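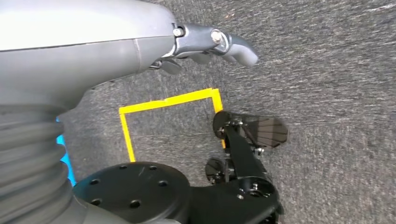
*Blue tape, left side, low down.*

**To:** Hunano Fund, small buildings program
**From:** Kang Street Hall, Trellport
**Second progress report, Nov 28, 2020**
**Re:** Floor marking and layout, main room

## Where we stand

The main room has been marked out in tape since the middle of the quarter. The plan we sent you in February promised permanent painted lines by now. We don't have them, and I am no longer sure we should.

Flosteck, who drew up the layout, still recommend painting. Their case is that tape is a trial measure and the trial has run long enough. My view is that the trial has mostly told us which lines people ignore. Painting those would fix the mistake to the floor for years.

## What was done

- The walkway from the double doors to the back wall was taped on both sides.
- The work bays were outlined. Two were later shifted toward the windows after complaints that the first position blocked the storage cupboard.
- The old yellow lines from the previous tenant were scraped up. This took much longer than quoted and left a dull patch near the sink that shows under the ceiling lights.
- A one-page sheet on what the lines mean was pinned up by the entrance.

We also asked everyone who uses the room to tell us when something on the floor gets in their way. We got 23 comments. Most were about the bays being too narrow, a few were about the cupboard, and several had nothing to do with the floor at all (parking, mainly). Flosteck's summary calls this "strong engagement." I would call it a modest pile of notes, useful in places.

## What seems to work

The walkway. People keep it clear most of the day, including people who have never read the sheet. I put that down to its being where everyone walked already, so I would not claim it as a result of the grant. Still, it is easier to ask someone to move a cart when there is a line to point to.

## What doesn't

The bay outlines are treated as suggestions. Equipment and furniture end up across them within a day or two, and moving it back has become a job in itself. The original proposal said that marking would "reduce setup time in every session." We have no before-and-after figure that supports this, and the setup log was kept so unevenly that I would not trust one if we did.

Tape also has to be kept up. Corners lift first, then collect dirt, and mopping finishes them off. The plan allowed nothing for replacement. It should have.

## Money

| Item | Spent |
|---|---|
| Layout and marking, Flosteck | $1,655 |
| Removal of old lines | $500 |
| Tape and cleaning supplies | $26 |

The supplies line looks small next to the others. We used up rolls left in the cupboard before buying any, and that stock is now gone, so expect a higher figure next time. The removal invoice is being queried — the quote did not mention a second visit and the bill does.

## What we propose

1. Hold off on paint until the next report. The money stays unspent in the meantime.
2. Re-tape the walkway as it is.
3. Take up the bay outlines that are ignored and run the room without them for a few weeks, with the setup log filled in properly this time.
4. Ask Flosteck for one revised drawing with wider bays, at no further charge. They have not agreed to this yet.

If the room runs just as well with fewer lines, I will say so in the next report and ask whether the paint money can go toward the worn patch by the sink. Please let us know if that would need a formal change to the agreement, and which form you want it on. The link in your last letter goes to the old one.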